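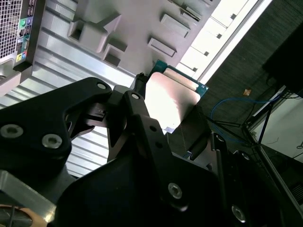

Wrist cam, processor just past the fingertips, open case behind.

4 min read

2020-04-22, gripper comparison, CPU handling

Second round with the Bestance fingers. The Retley pair went back in its box in March and I still think we gave up on it too early, so everything below should be read with that in mind. Dezső disagrees and has written as much in the margin of the last entry.

The claim on the Bestance sheet is that the parallel jaw "handles bare packages without marking." I don't believe claims like that until I have had a loupe on the part. The linkage is stiff, I'll give them that. Thick plates, socket-head screws everywhere, no slop that I can feel by hand. Stiff is fine for brackets. For a processor I would like to know what happens in the last bit of closing travel, and the controller only reports jaw position, so the force number on the screen is a guess computed from motor current. I wrote to Illés asking how the guess is made. No answer yet.

Wrist camera: same complaint as before. The gripper itself takes up a big share of the view, and the heat spreader throws back so much light that it goes almost plain white at some angles. Dezső wants to fix it with exposure. I think exposure moves the problem to the case interior, which is gray on gray already. A diffuser costs next to nothing, so try that first. If the diffuser doesn't help I'll apologize in the next entry.

Settings for today:
jaw speed 2 on the controller scale
current limit 468 (their units, not explained in the manual)
finger pads: none, bare black fingers
arm in slow mode throughout

I don't love running without pads. The Filtotham pads are soft enough, but they add width, and with the width you lose sight of the edge of the substrate. So the choice is between seeing the part and being gentle with it. Sales literature for all of these grippers skips over that.

Grip by the left and right edges, spreader facing out. That pose suits the camera much better than the tilted one. You can make out the Intel logo and XEON in the marking, which means orientation could be checked from the wrist view alone, at least in principle. I would want to see it done with the shop lights off and with the blinds up before anyone puts "vision verified" in a report. Reading a logo in one good still proves very little.

Same pose also puts the tray and the back of the chassis in view together. Useful for planning the approach, less useful for judging depth. The ribbed aluminum is full of highlights and I don't trust any distance estimate taken off it. 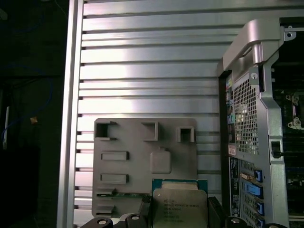 Still open

- Force at the edges. Borrow the thin load cell and close on it at limit 468, then again at 4 steps lower. Write down both, including if they come out the same.
- Loupe check on the substrate edge, both sides, before and after. I forgot the "before" last time, so that result is worthless.
- Diffuser on the light, then exposure. One change at a time, please.
- Retley fingers again, same pose, same arm speed. Dezső says it's a waste of an afternoon. Fine, my afternoon.
- Controller drops the jaw position readout when the arm is jogged in tool frame. Seen on firmware 9, don't know about the older one.

No recommendation from me yet. If somebody upstairs asks, the Bestance is "under test."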